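Workshop notebook, textile dyeing section
July. Entry opened at 08:40.

Purpose of the entry: to record the second round of trials with the Jarnitz madder on wool, and to settle the recipe for the Kuddale order before the yarn is released to the dye room.

The first round, written up on the previous pages, gave an even colour on the fine yarn and a patchy one on the thicker. The section's view at the time was that the thick yarn had gone into the mordant bath too dry. It has now been soaked overnight in plain water with a little neutral soap, rinsed twice and squeezed by hand. The skeins were weighed dry before soaking, and all quantities below refer to dry weight.

Mordant bath. 1000 g of wool in total, divided between the two steel pans. Alum at the usual strength for this section, dissolved first in hot water and then stirred into the full bath. The bath was brought up slowly over the first hour and held below a simmer for the second. The lid of the left-hand pan does not close fully and the heat had to be turned up twice. Colleagues using that pan should check the thermometer more often than the sheet suggests.

The skeins were left to cool in the bath. They were not rinsed, as the dyeing was to follow at once.

Dye bath. Ground root, 400 g, tied loosely in muslin and steeped in warm water from the previous afternoon. The liquid was a deep brown-red by morning. A spoonful of chalk was added to each pan, our water being soft. Skeins went in at 10:15 and were turned with the glass rods every few minutes until the colour had taken.

The temperature must stay under the mark on the thermometer for the whole of this stage. In the first round the right-hand pan went over it for a short time, and the yarn from that pan came out browner than the rest. The difference is plain when the two are laid side by side at the window. Under the ceiling lights it is much harder to see, and the sheet should say that matching is to be done in daylight only.
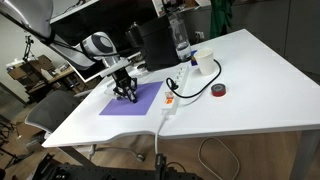 Entry kept by the dyeing section, shared workshop notebook

Results at 14:30. The fine yarn is again even, a warm brick red. The thick yarn is greatly improved. Two skeins still show a paler band where the ties were, and the ties on these were found to be tighter than on the others. Figure-of-eight ties are to be used from now on, loose enough to pass a finger through.

One skein, tag 263, took the colour less well than its neighbours along its whole length. The ties were loose and the skein had been turned as often as the rest. It may be from a different spinning, as the handle is slightly greasier. It has been put aside for a second scouring and will be dyed again with the next small batch. It is not to be sent out with the order.

A test piece was also put through the Sakamoto iron solution after dyeing, to see whether the darker shade in the customer's sample card could be reached in this way. A very short dip gave a dull plum colour, close to the card. A longer dip went nearly to brown and left the wool harsh to the touch. The short dip is preferred – but the solution is strong and the timing leaves little room for delay. A weaker solution with a longer dip should be tried before any decision is made.

Fastness. Strips from both yarns have been pinned in the south window under card, half covered, and will be left until the end of the month. A washing test was done with the ordinary soap. A little colour came out in the first rinse and none in the second. Rubbing with damp white cotton left a faint mark from the thick yarn and no mark from the fine.

Stock. The Jarnitz root is down to the last bag. The remaining 11 skeins of undyed thick yarn are on the lower shelf, labelled, and are reserved for this order. The alum is sufficient. The price list from Hotport has been filed with the others; its root is sold whole and would have to be ground here, and the small mill is still away for repair.

To do:
Scour tag 263 again.
Mix the weaker iron solution and test on three short lengths.
Replace the lid of the left-hand pan.
Amend the recipe sheet: overnight soak, loose ties, matching in daylight.

Pans emptied and washed, muslin drying on the rail. The spent root has been kept in the lidded bucket for a second, paler bath. Entry closed at 16:50.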